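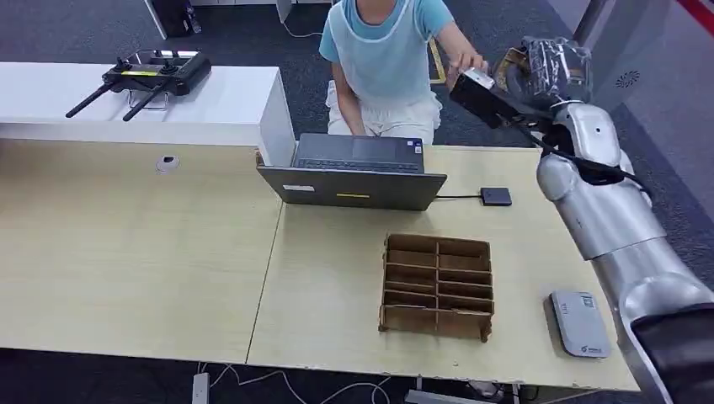
Ifor Griffiths wrote to ask why his aunt's plum cake was listed as serving 33 people when the card plainly said it was cut into squares for a church supper, and whether "serves" meant the same thing all the way through the file. It didn't, and his letter is the reason the column got split in two for this release. If you used the older file, please read the section on servings before you do any arithmetic with it.

Gurside Recipe Cards
Data card and read-me, updated 4/10/25

What you have in front of you

The Gurside Recipe Cards are a collection of home recipes, typed up from handwritten index cards, backs of envelopes, calendar pages and one very greasy school notebook. There are 469 recipes in this release. They come from kitchens in and near the town of Gurside, and most of them were written down by people who never expected a stranger to cook from them, which you will notice quickly when you get to a line like "bake till it looks like Mother's."

I started typing these up because I wanted a searchable copy of my own family's cards, and then a neighbor brought over a shoebox, and then her sister brought over two. After that it seemed silly to keep it all on one kitchen computer. The set is meant for anyone who likes old recipes: home cooks, people working on family histories, students who need a friendly little text collection to practice on, and folks who study how everyday cooking language changes over the years. You are welcome to it.

Files

recipes.csv has one row per recipe.
ingredients.csv has one row per ingredient line, tied back to the recipe by its number.
notes.txt holds remarks written in margins, on the backs of cards, and in a few cases across the top in a different hand ("too sweet, use less").
words.txt is a short glossary of local or old-fashioned kitchen words, with my best guess at the meaning. Corrections are very welcome on this one.

Columns in recipes.csv

card_id: the recipe number. Numbers are never reused, so there are gaps where a card was withdrawn.
title: spelled the way the writer spelled it. There are several spellings of "rhubarb" in there and I have left every last one alone.
box: which family box the card came out of. The boxes have made-up names such as Morgan and Ralis, picked so that nobody's surname is on show. They don't mean anything beyond that.
decade: filled in only when the card itself gives a clue, such as a date, a printed calendar, or a price. Otherwise blank. I have tried hard not to guess from handwriting, although it is tempting.
method: the full text of the instructions.
oven: whatever the card says about heat. This can be a number, a word like "slow" or "quick," or nothing at all.
yield_text: the exact words about how much the recipe makes.
serves: a whole number, only where the card says how many people it feeds.
pieces: a whole number, only where the card says how many cookies, squares, rolls and so on it makes.
tested: yes or no. See further down.

Servings, and what went wrong with them

In the first release there was one column for all of this, and I had happily put people and pieces in it together. A batch of cookies and a pot roast were sitting side by side as though they were the same sort of number. Anyone who sorted by that column would have come away thinking Gurside lived on enormous cookies, which may be true, but the file is no proof of it. The two are now separate, and yield_text keeps the original wording so you can check my reading against the card. Where the card says something like "a nice big pan," both number columns are blank, and they will stay that way.

How the typing was done

Each card was typed by one person and then read aloud by another while the typist followed along. It is slow and it makes you hungry, but reading aloud catches things that your eyes slide right over. Teaspoons and tablespoons are where the trouble lives. Some writers used a small t and a big T, some used "tsp" for both as far as we could tell, and one lady drew a little picture of a spoon, larger or smaller as needed (I wish I could have put those in a spreadsheet).

Where a word could not be read, it is typed as [unclear]. Where we could read it but weren't certain, it has a question mark in square brackets after it. Crossed-out words are kept when they could be made out, marked [struck], since it's often interesting that somebody changed lard to butter. Spelling, capitals and punctuation are left as written. Brand names on the cards have been left in too, with the exception of anything that would identify a small family business still running today.
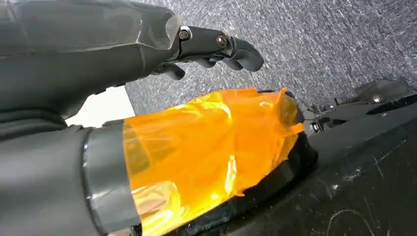
Which recipes have been tested

A recipe is marked tested when somebody in our little group has cooked it from the typed text alone, without peeking at the card, and ended up with something that could be served. That covers 138 of them so far. The rest may be perfectly good! We simply haven't got to them, and there is only so much aspic a household will put up with in one April.

Please don't treat "tested" as a promise about safety. This goes double for canning, pickling and smoked meats. Many of those cards follow habits that are out of step with modern advice on home preserving, and they are included as a record of how people cooked. If you want to can something, follow current guidance and use the card for the flavoring ideas only. Rows of this kind have the word "preserving" at the start of the method so that you can filter them out easily.

Things to know before you lean on it too heavily

The set is lopsided. Desserts are far and away the largest group, because people wrote down cakes and kept suppers in their heads. A quick weeknight dish shows up only if someone moved away and asked for it by mail. So this is a poor guide to what was on the table from day to day, and a fairly good guide to what people were proud of.

It is also lopsided by family. The Ralis box is much fuller than the rest, and its owner was fond of nutmeg. If you find nutmeg popping up everywhere, look at the box column before writing a paper on it.

Finally, a number of cards were clearly copied from magazines or from the sides of packages. We took out the ones we could trace, and I am sure we missed a few. If you recognize one, please tell me where it came from and I will withdraw it.

Permissions and privacy

Every family that lent a box agreed to have the recipes shared for free, for any use that isn't a cookbook sold for money. If you do want to print and sell something, write first and I will pass your note along to the families. Names of people have been replaced by an initial, except in titles where the family asked us to keep them, as with Aunt Della's Cornbread. Health remarks, gossip and telephone numbers were left out, even though some of the gossip was wonderful.

How to send a correction

Send the card_id, the line as it stands, and the line as you think it should be. If you have cooked the recipe, tell me how it went and what you changed — I keep all of those letters, and the useful ones go into notes.txt with your first name if you like, or without it. Photographs of your own family's cards are fine to send as well, though please hold on to the originals, as the mail and I have both lost things before.

Changes in this release

Split the servings column into serves and pieces, and added yield_text.
Added the Cosano box, mostly breads and a long run of soups.
Fixed the Christmas pudding that called for 1,000 raisins. The card says "100 or so."
Withdrew two recipes at a family's request.
Corrected the glossary entry for "spider," a frying pan with legs.

Next up is the greasy school notebook's second half, once the pages have been gently persuaded apart.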